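Taltell 165 Area Radiation Monitor: Bench and Field Review

Sep 8, 2020

The Taltell 165 is a wall-mounted gamma monitor for auxiliary buildings, fuel handling areas and waste stores. It replaces the older analog units that many sites still run with a chart recorder. We had one on the bench and then installed at the Gratesstead training reactor from March through the end of summer.

The detector is an energy-compensated Geiger tube in a sealed housing. The display unit mounts separately, up to 68 meters away on the supplied cable type. Longer runs need the Wurnico line driver, sold as an extra. Setup is done from four front keys. The menu is shallow and the manual matches it, apart from the alarm delay setting, which is listed under the wrong heading.

Response to a check source was steady. At low dose rates the reading takes a while to settle, and the averaging time cannot be set by the user below the factory floor. Above that range the unit follows changes quickly. It did not fold back to a low reading when overranged — a known fault in some older tube designs — and held its high alarm until reset by hand. 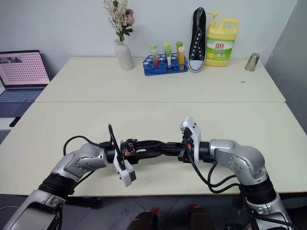
Issue 3013

Power loss was handled well. The backup cell carried the display and local horn through a full shift, and the event log kept its timestamps. The log holds 1000 entries and then overwrites the oldest without a warning. Sites that review logs only at outages should export them more often.

The relay outputs are fail-safe by default. Terminals are well spaced but the cable gland is tight for armored cable, and we had to swap it for a larger one. The Cocco mounting bracket sold for older monitors fits with no drilling.

The horn is loud enough for a pump room. The amber and red lamps are too close together and hard to tell apart from the far end of a corridor. A remote lamp fixes this, at added cost.

Calibration takes two people and most of a morning. The drift between our first and last checks was within the stated limit.

Recommended for new installs and for replacing analog units, with the larger gland ordered at the same time.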